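Nimal Miah would like a word about the fan lists

Nimal Miah has read that he turned down a place at engineering college to make sketches. He has also read that he finished the course, and that he was thrown out of it. "I did evening classes in bookkeeping," he says. "I passed. It isn't much of a story, so they keep writing a better one."

We meet in June 2018, a few weeks after Reredo, the web series that made his face known, put out the last part of its first run. He plays the landlord's son, a part written for two scenes and then stretched. The publicity sheet says viewers demanded more of him. I ask if that is true.

"Which viewers? When we shot the extra scenes, not one episode had gone up. The other actor had a cough and they needed somebody to talk."

He is wary of the numbers as well. Rastance, the channel behind the series, likes to mention the 650 people who turned up to audition. Miah remembers a corridor and a broken fan. Perhaps the rest came on another day, he says, and he doesn't sound convinced. I asked Rastance for a list of dates and was sent the publicity sheet again.

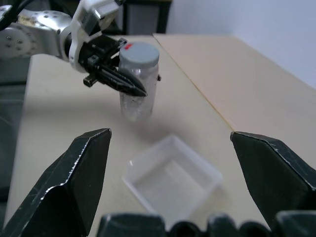

Tharushi Fakir disagrees with him about the auditions, and says the queue went down the stairs and that Nimal had arrived late and missed it. She also thinks he makes too little of the work. He rewrote most of the landlord's son's lines, she says, and never asked for a credit.

Put to him, this gets a shrug. "I cut the long words. If that's writing, fine."

His next job is Skutum, a thriller due in August, directed by Nazma Navaratnam. It is being sold as his first serious role. I have heard that phrase used of a good many comic actors, usually before a series in which they frown a lot, and I tell him so.

"I do frown," he says. "There's one bit on a ferry where I frown for a whole page. Nazma kept it. You'll have to see if it's any good, I can't tell any more."

At 30 he is older than the student he plays in it, and the fan pages have him down as 42 or as two years out of school, depending on which you open. He has stopped writing in to correct them. The last time he tried, the page added a line saying he was known to be private.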